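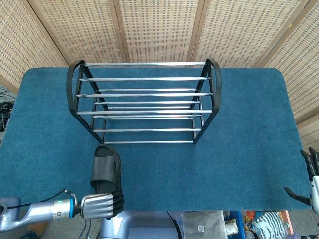

Chaminda Wijesinghe has repaired shoes for most of his working life, and he does not like when people call it a dying trade. "They told this to my uncle also, and he worked until his hands stopped," he says. "People still walk. So they still need soles."

I met him at his workshop in Murkness, a narrow room between a bakery and a store for phone cards. The door was open and he was gluing a heel. He asked me to wait until the glue was ready, because glue does not wait for journalists. So I sat on a stool and watched him for a while before we started to talk.

He learned the work from his uncle, who had a shop named Karunaratne after the man who owned it before. Nobody changed the sign, Wijesinghe explains, as paint was expensive and the customers knew the name. For the first year he was allowed only to clean, to sort the nails by size and to pull off old heels. "I was angry every day. I wanted to sew. Now I think one year was maybe short."

When he opened his own place he had 264 customers written in a notebook, and he still has this notebook in a drawer. He had also a debt of 2,400 dollars for a used stitching machine, a Trakley, which he bought from a saddle maker. The machine is heavy and loud, and it needs oil each morning. He paid it back in 2 years, mostly with heels. "Heels pay the rent," he says. "The beautiful jobs, the hand-sewn welts, they pay almost nothing. You do them because you would be sad if you did not."

I asked him what has changed the most. He thought about it for a long time. In his opinion it is the glue and the foam. Many shoes today are made in one piece, and when the bottom is worn there is nothing to hold on to with the pliers. He sends nearly 100 pairs back to their owners every year with the same short speech, and he does not charge for the speech. "Some are upset with me, as if I made the shoe."
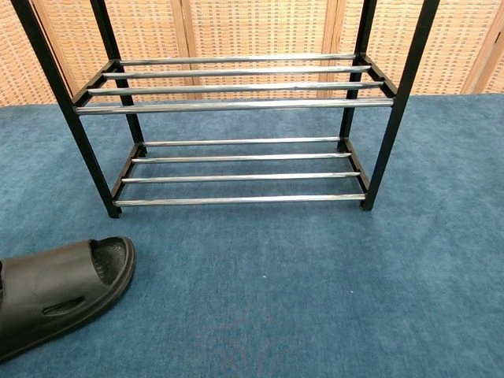 The care at home is the subject that makes him talk fastest. Most of the damage he sees does not come from walking, he says, but from the hours after walking. People come in from the rain, push the shoes against a radiator, and the leather becomes hard like bread. He wants them to put paper inside, to take the laces out, and to leave the shoes in a place where the air can go under them. A rack with two shelves made of open rods is good enough for this, and he sees no reason to pay for something finer. A closed cabinet he accepts only for shoes that are already dry.

He is also strict about polish. His favorite is a plain cream called Kuvetti, which he puts on with a piece of old shirt, very little each time. "If you can see the cream, you used too much. Wait, then brush. Everybody forgets to wait."

Next July his niece will come to work with him. She has studied bookkeeping and he hopes that she will look at his papers first, but she has asked about the stitching machine. Will she have to sort nails for a year? He laughs and picks up the next shoe, a brown brogue with the toe open like a mouth.

"Six months," he says. "Her mother is my sister, I have to be careful."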